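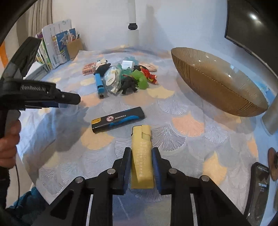
I have worked in returns for eleven years, and for most of that time the job was bending, lifting and squinting at labels. Now a good part of it is teaching. Our warehouse at Flerport handles whatever people send back in the mail, and since March a share of my week has gone to showing a machine how to pick things up. You hold a gripper in each hand, you set out a spread of odds and ends on something soft like a quilt, and you handle them one at a time. A lighter lying on its side is a different problem from one standing up, and a little dinosaur with a spiky back is a different problem again. I knew that in my hands long before anyone asked me to explain it, and I can't tell you how good it feels to be asked!

I want to make a case for this kind of automation, from the floor, because most of what I read about it is written by people who have never had a tote of mixed returns tipped out in front of them. They write as if the work were simple and the robot were clever. From where I stand it looks like the other way around. Mixed small goods are hard. Things roll, they hide under each other, they have a shiny side that slips and a rough side that holds. Anybody who sorts for a living has a whole library of tiny decisions in their fingers, and until this year nobody in an office had shown any interest in mine.

Our old line cell, the Gemby, was bought to do one thing. It moved sealed boxes of a certain size and sulked at everything else, and two of us spent our shifts feeding it and clearing up after it. I didn't love that. We had turned into the machine's helpers. The new one, from Trevorel, is learning from us, and that changes the mood of a place more than you'd think. When it fumbles a soft toy, people on the shift have opinions. They want to go and show it again, and they argue about whose way is better (mine, usually, for anything with a rim).

We have 40 people on days. Sumaiya Barua, who started as a temp on the packing side, now plans the demonstration sessions and decides which awkward objects go in. She has logged 942 of them, and she can tell you which ones she threw out because the handling was sloppy. There was no such job here two years ago. She gets a lead's rate for it, too, which took some pushing, and I think every place trying this should start from there. If my skill is worth copying, it's worth paying for when it gets copied.

That is my one real worry, and I don't want to skip past it just because I'm having a good time. Notburga Zürcher, our steward, put it to management plainly: what happens to the hours once the thing can do the easy 300 items an hour? We got an answer in writing. No day-shift cuts through the end of the contract, and anyone who records sessions gets first pick of the new posts. It's a decent answer. It isn't forever, and the Portela site has nothing like it yet, so the people over there are right to be louder than we are.

Still, I go home with a better back than I had last year. The heavy totes come to waist height on a lift now, the dull repeats are going to the arm bit by bit, and I get the strange stuff, the bowls and the tangled cords and the things you can't name. I've started noticing how I pick up my own keys. My daughter caught me at breakfast turning a spoon over and over, trying to work out which finger goes first, and I still haven't settled it.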